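The Pale Table, and Everything That Lands on It

Welcome, welcome! I have been promising this page since October, when the table finally came into the workroom at Mullosa, and I'm sorry to everyone who wrote in to ask about the wood and got a two-line answer. It is a light, blond sort of color with a grain you can follow with your finger for ages, and I have spent more time doing that than I would like to admit. There's only the one picture up so far. The notes underneath are for those of you thinking of living with a light top yourselves. 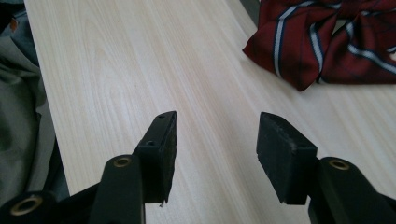

Blond wood grain, with the two black fingers over it and the brass-colored rings catching the eye. I do love that warm gold against the black.

A few words on how it came to us. We looked at tables for the better part of a year, and I had nearly talked myself into a dark one from Hendriks, which was very handsome and would have shown every crumb in the county. Then we drove out to Sodutlow on a rainy afternoon for something else entirely (a lamp, which we did not buy) and came home having put down a deposit on this one. It was 799 with delivery, and the delivery people carried it up 32 steps without a word of complaint, so there was cake.

On looking after it. I wipe it with a barely damp cloth and then go over it again with a dry one, always along the grain. My mother did hers with lemon oil every week and I tried that for a while, but it left the surface a bit tacky and my papers stuck, so I've gone back to plain water. Mugs get a coaster. Plant pots get a saucer and then a coaster under the saucer, and even so I lift them now and then to check.

On light. The room faces east, so mornings are lovely and by four o'clock I want a lamp on (yes, I know, we should have bought the lamp). Pale wood does bounce the daylight back up at you, and small dark things are so easy to find on it — screws, hairpins, the cap of a pen. On the old brown desk I lost a thimble for an entire winter!

On size. It seats 6 if everybody is fond of each other. For work I like to keep one half clear and let the other half go wild, and then on a Sunday I swap them over, which feels like tidying even when it isn't.

Several of you asked about the finish. The label under the top only says Arkau, and I haven't been able to find out whether that is the maker or the name of the color. If you know, please do write, I'd be so pleased.

More pictures as I get to them. The bench is next, and then the shelves.

Page last added to Fri 21 March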